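Keeping a two-handed cell in working order

The maintenance lead at Clunix has looked after the two-armed cell at the Plovilitz site since it was commissioned, and agreed to speak with this bulletin on the condition that the interview deal with upkeep and leave research results to others.

The cell consists of a humanoid upper body stationed at a felt-covered table, with a five-fingered hand on each arm. It has logged 864 hours of operation. Asked what consumes the most attention, the lead named the hands without hesitation.

"The arms are very forgiving. The fingers are another matter," the lead said. "Each one is checked at the start of a shift, through its full travel, and the thumb is checked separately. If a finger returns late, the hand comes off and goes to the bench. We do not adjust it in place."

Hand removals are entered in a register known on site as the Ocampo sheet, after the software package that first produced it. The present sheet runs to 621 entries, most of them routine inspections.

On the question of cabling, the lead was equally firm. "A cable that runs down an arm has to have slack at the elbow and very little at the wrist. We mark the clips with paint pen. When the mark has moved, the clip is replaced."

The table receives its own treatment. The felt is brushed weekly and replaced when the pile wears flat near the tray position, as worn felt allows light objects to slide. The lead regards the paper plate as the most demanding item in regular use. "It is thin, it lies flat and it weighs almost nothing. If the calibration has drifted, you will see it at the rim of a plate well before you see it on a box."

Calibration follows every hand change and takes six steps, the last of which is performed with the tray and the ordinary objects set out. Joint offsets are then stored on the Reklow controller under the serial number of the hand. The lead asked that readers with similar equipment keep the old offsets as well. "We have gone back to them more than once, and were glad to have them."

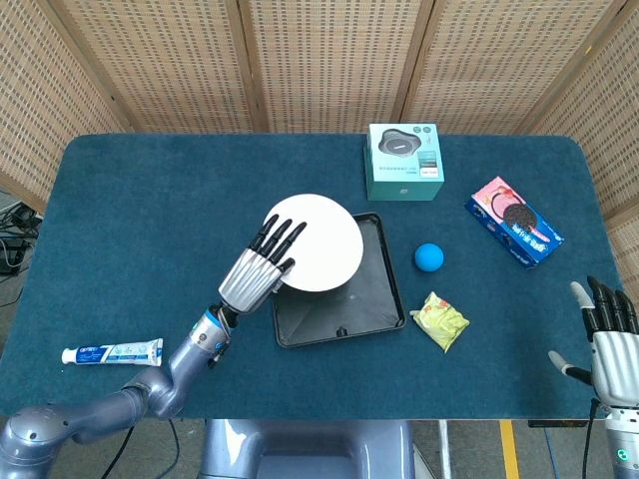
The plate and the black tray, with both hands at the table

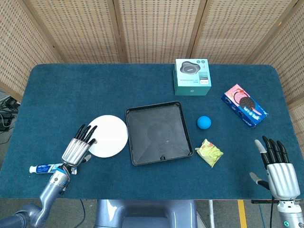
Plovilitz, May

A second pair of hands is expected at the site later in the year. Until then, the lead said, spare fingers will continue to be held in the locked cabinet beside the bench and signed out individually.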